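Pudbridge Robotics Club
Arm cell walkaround, February, before the evening session
Filled in by: Sajib Gazi

I did this one on my own before everybody piled in, so the comments run long (sorry, whoever files these!). Same form as always: OK, FIX or WATCH, then whatever I feel like adding.

1. Emergency stop, pendant and door button
OK. Pressed both, both latched, both reset with a twist. The door one is stiff and I'd like the younger members to each try it once so they know how hard to push.

2. Floor tape and standing line
FIX. The tape is peeling again on the side by the lockers. I stuck it back down with my shoe, which will last until somebody drags a chair over it. We have a new roll in the Nistor box, bottom shelf.

3. Speed limit in the program
OK. Team Skuvska's sort routine is capped at 40 percent and I checked the number on the pendant myself. Please leave it there until the approach move has been looked at by a mentor. I know it's slow. I know!

4. Bins, clamps and blocks
WATCH. Six blocks in the front bin, three red and three green, and that's the full set for the Trurkurov task. Give every clamp a good tug before you start, and do it again at the break.

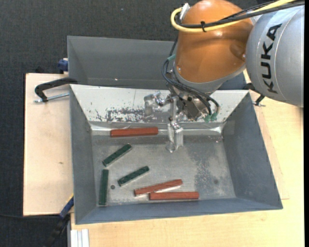
Item 4, front bin with the blocks in it and the rear bin behind.

The front bin has scratches and chipped marks low on the far wall, on the left half. Put it down as existing wear so we can tell if it grows. Two of the reds are touching near the close wall, and I want to see how the routine deals with that before anyone tidies them apart.

5. Cables and hoses on the arm
WATCH. The yellow cable makes a pretty tight loop up by the orange housing, and the thin black hoses bow out a fair way beside the wrist. Jog through the whole path slowly and keep your eyes on those hoses, especially on the deep reach into the bin. The cable tie has a tail sticking out on it too. Snip it, with the arm powered off please.

6. Gripper
OK. Opened and closed it ten times from the pendant, no sticking. Nothing rattled when I wiggled the finger.

7. Logbook
FIX. The last cycle count written down is 612 and the one before it is 718, so somebody was guessing. Copy it straight off the screen, people!

8. Glasses
OK, nearly. One pair is so scratched I couldn't read the form through it. I've put it in the bin by the sink and added a new pair to the shopping list.

Good to run once item 2 is done. Leave this sheet on the clipboard by the door.

S.G.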